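## 4. What people call the bowls

The interviews in Section 3 were meant to be about cooking. We had a schedule of questions on recipes, shopping and who washed up, and we asked them all. What the transcripts mostly contain, however, is people asking each other to pass things, and then disputing what had been passed. This section deals with the names of those things.

The material comes from 19 households in two towns, Erkarholm and Bondivau. Each kept a diary for 6 weeks, starting in May, in which any adult could write down a request for a piece of tableware in the words used at the time. We excluded plates after the pilot, in which plates were called plates. The remaining diaries yielded 367 usable requests for bowls, cups and their relatives. "Usable" means that we could read the handwriting and that at least one other person in the house agreed which object had been wanted. The second condition cost us more entries than the first.

### 4.1 Shop names and house names

Every household used two kinds of name. Shop names are the ones a stranger would understand: *soup bowl*, *mixing bowl*, *teacup*. House names work only indoors. They include *the Tuesday*, *Grandpa's mistake*, *the good ugly one*, and a serving bowl known for a whole generation as *Kevin*. (Its owners could not tell us why. They did become defensive when we suggested it was an ordinary serving bowl.)

We had expected house names to go to objects with some history behind them, such as gifts, inheritances and survivors of a broken set. Many did. A fair share, though, belonged to cheap pieces bought without ceremony and kept for no stated reason. What these had in common was that somebody in the house reached for them every day. Arnel Buenaventura, who coded the Bondivau diaries, proposed early on that use alone was enough to earn a name, and wrote a memo to that effect which the rest of us ignored until the coding was finished. We now agree with him and would like the record to show it.

The reverse also holds. Formal tableware almost never received a house name. It was referred to by where it lived ("the ones up there") or by the person who must not find out it had been used.

### 4.2 Color as a last resort

When a house name fails, usually because a guest is present, speakers have to fall back on something visible. The textbooks would have them reach for shape first and size second. Our speakers reached for color, and did so even where color was no help at all. In one Erkarholm household every bowl was white, and the diary still records three separate requests for "the white one," two of them successful on the first attempt.

Color did carry real weight in households with mixed sets. An orange bowl among paler ones was *the orange* within days of arriving, with the noun dropped. Tyson Friesen calls this "promotion to adjective," and we have failed to talk him out of the term. Promoted pieces then hold on to their color names against later evidence. One family's *the blue* had faded to something that the two coders recorded as gray and as "dishwater," and a second, visibly bluer bowl had to be called *the other blue* for as long as both of them lasted.

Size words behaved worse. *Big* and *little* were used relative to whatever else was out on the table at the time, so that a bowl could be big at breakfast and medium by evening without leaving the room. Speakers managed this with no apparent effort. The authors, who had to enter it in a spreadsheet, did not.

Cups raised a problem of their own. Where small cups and small bowls were set out together, as in the mixed arrangement of Figure 4, our speakers often let one word cover both. The usual winner was *little ones*, which also covered, in four households, the children. Context was held to be sufficient.

**Figure 4.** Bowls and small cups together on a green cloth, with a large orange bowl at the left.

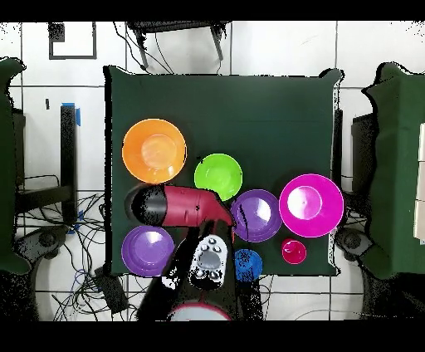
### 4.3 Disputes and how they end

A request counted as disputed if the diary recorded a second turn of any kind: a question, a correction, a wrong object offered, or a sigh. We had some debate over sighs. Kristine Soriano argued that a sigh is a comment on the marriage and should be coded elsewhere. Matilde Azevedo replied that we had no elsewhere. Sighs stayed in.

Disputes followed a fairly steady course. The speaker repeated the original name, louder. If this did not work, and it rarely did, the speaker added a location ("in front of you"), then a purpose ("for the rice"), and only then a description that would have settled the matter at the outset. The most helpful information thus came last, at a point when the speaker had generally stood up and was getting the bowl themselves.

Purpose words deserve a note. They are precise for whoever does the cooking and close to useless for everyone else, which may account for how often cooks choose them. *The salad bowl* is the bowl that salad goes in, and a person who arrives at the table after the salad has been made will identify it without trouble. A person sent to find it in a cupboard is being asked to read a mind. The following exchange, from Erkarholm, is typical:

> A: Can you get the salad bowl.
> B: Which is the salad bowl?
> A: The one we have salad in.
> B: We have salad in all of them.
> A: The *salad* bowl.

The entry closes with the remark "ate it out of the pan." Pans fall outside the scope of this paper.

Households with children resolved disputes faster than households without. Our first reading was that children forced adults to be clear. Closer inspection showed that the adults in these homes accepted whatever was brought to them, including, once, a colander for soup. We have coded these cases as resolved, with a footnote, and have since deleted the footnote.

### 4.4 Newcomers

Six diaries cover a period in which someone moved in. The newcomers' entries are the most careful in the corpus, and also the longest. A new partner in Bondivau asked for "the medium-sized bowl with the thin rim, please, if nobody's using it," and was handed it in silence. By the fourth week the same writer had reduced this to "rim."

Learning the house names took less time than we had guessed. Learning which of them were jokes took far longer. Thư Đồng, who did the follow-up interviews, found two newcomers who still believed that *the forbidden bowl* was in fact forbidden. In one of those homes the longer-standing residents had been aware of the misunderstanding for some time and had seen advantages in it.

Departures left traces as well. Names coined by a former housemate usually outlived their tenancy, and in one case outlived the bowl: *Sandra's* was transferred to its replacement on the day it was bought.

### 4.5 Limits of the material

Diaries reward people who enjoy keeping diaries. One Erkarholm participant supplied more entries than any other household in either town, a number of them in rhyme, and her preference for the word *vessel* would have distorted Table 3 had we left it in. We also suspect that some names were invented for our benefit. *The Archduke*, for instance, appears once, on the last page, in different ink.

The two towns do not differ on any measure we thought to take. We had planned a subsection on regional variation, and its number has been reassigned to this one.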